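Tomside Community Board > Health & Safety > Boil water notice: is the pitcher thing legit?

dustpan_dan
Notice went out at 6 a.m. for the east side. Total coliform positive, boil until further notice, 3668 connections affected. Fine. By lunch there was a flyer on my door saying a Bruluvlow pitcher "removes the bacteria named in your local notice." The notice doesn't name any bacteria. It says total coliform, and that's a whole category.
Has anybody here seen test results for this pitcher? I mean a lab report. I already know the website says it works.

marigold_ct
I have one. Had it two years, never been sick. My sister has one too and she's on a well.

dustpan_dan
Never been sick from water that was fine for two years. I could say the same about my coffee mug.

marigold_ct
OK, no need to be snippy. I'm still boiling. I just don't think it's a scam.

northpump
I'd separate two things. Most pitchers are carbon. Carbon is for taste and chlorine and a few other things depending on the cartridge. Unless the box says it's certified for bacteria or cysts, and tells you which standard, treat it as a taste filter. Boil the water first, let it cool, then run it through the pitcher if you like the taste better. Put a new cartridge in when the notice lifts.

hatchback71
The flyer has a chart on the back. 941 samples, "no detections." No detections of what? Doesn't say. Doesn't say what was in the water going in either. If you pour clean water into it 941 times you'll get clean water out 941 times.

marigold_ct
Maybe they put it on the website.

hatchback71
Looked. The same chart is up there with a picture of a waterfall.

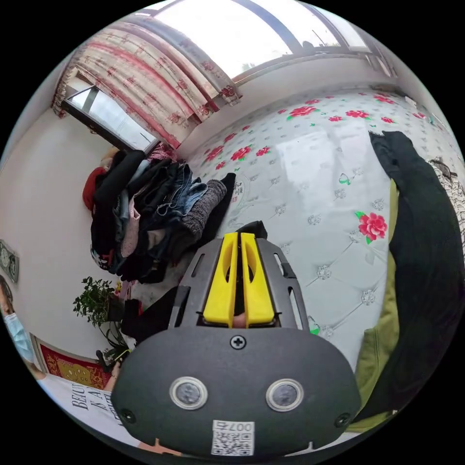
quietcreek
What bothers me more is the town. Holcombe had the same kind of positive in April and they posted every sample site the same evening, with repeat results as they came in. We got one page and a phone number that goes to voicemail. I'm not going to take "out of an abundance of caution" as information.

northpump
Holcombe is a much smaller system, to be fair. They have 904 connections and one tank. Here there are two pressure zones, and you can't pull repeats on all of it in an afternoon. One positive total coliform also doesn't mean there's anything in your tap that will make you ill. It means something may have gotten in and they have to go find out.

quietcreek
I don't expect them to be done in an afternoon. I expect them to say which zone. My street is on the line and the map has no street names on it.

northpump
Agreed about the map. It's bad.

dustpan_dan
Meanwhile the Šimko market on the corner is sold out of gallon jugs and has a stack of Bruluvlow boxes where the jugs used to be. Draw your own conclusions.

lowtide_lou
Oh come on. They sold out of jugs because everybody bought jugs. They put something else on the shelf. That's what a store does.

dustpan_dan
With a sign that says "Be Safe."

lowtide_lou
OK the sign is a little much.

hatchback71
Can we pin something useful? Half the posts on the neighborhood page are people asking if they can shower.

northpump
This is what I'm doing at my place. Check it against the notice, and if it says something different, go with the notice.

1. Rolling boil for one full minute, covered, then let it cool. That's for drinking, brushing teeth, washing produce, baby formula and pet bowls.

2. Dump the ice. Turn the ice maker off and leave it off. The fridge dispenser counts as tap water, filter or no filter.

3. Showers are OK for most adults if you keep your mouth shut. Sponge baths for little kids. If somebody in the house has a weak immune system, call their doctor and don't go by a forum. 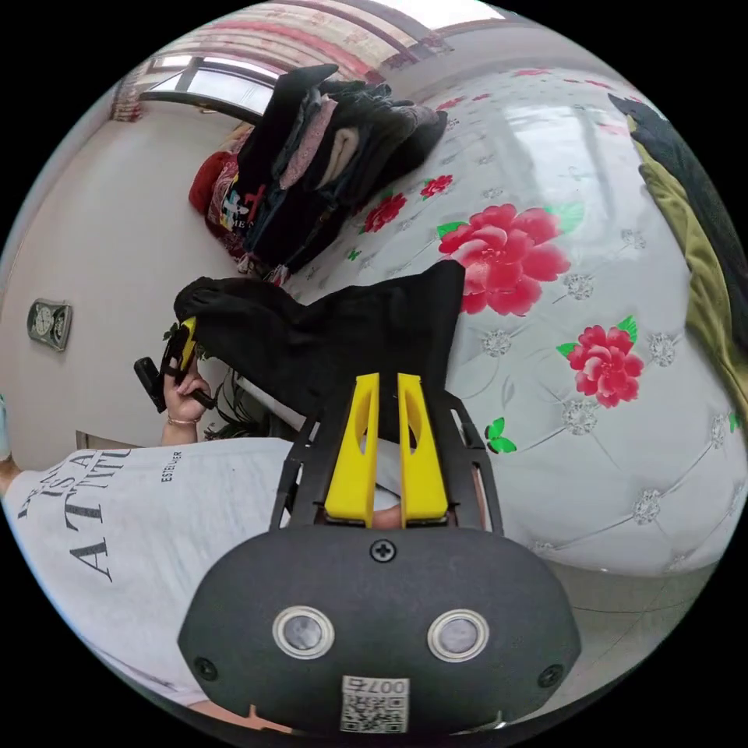 4. Laundry is fine as normal. Dishwasher is fine if it has a sanitize cycle or the final rinse gets to 150 degrees. Hand-washed dishes need a soak in a little unscented bleach and then air dry.

5. When it lifts, run every cold tap for five minutes, throw out the first batches of ice, and swap any filter cartridges.

marigold_ct
Thank you, that's clearer than the notice. Five minutes on every tap though? Our bill is already up.

northpump
Ask for a credit. Some systems give one and some don't.

quietcreek
They won't. I asked after the main break and got a form letter.

hatchback71
Update. I called the number on the Bruluvlow flyer and asked which standard it's certified to for bacteria. I was told the product "meets or exceeds expectations." Asked whose. They offered me 315 reward points.

lowtide_lou
Did you take them?

hatchback71
No.

dustpan_dan
I sent the flyer to the county with a note asking if "named in your local notice" is something they approved. Will post whatever I get back. Still boiling.

quietcreek
Second page is up on the town site. It says repeat samples were collected, results pending. Still no street names on the map.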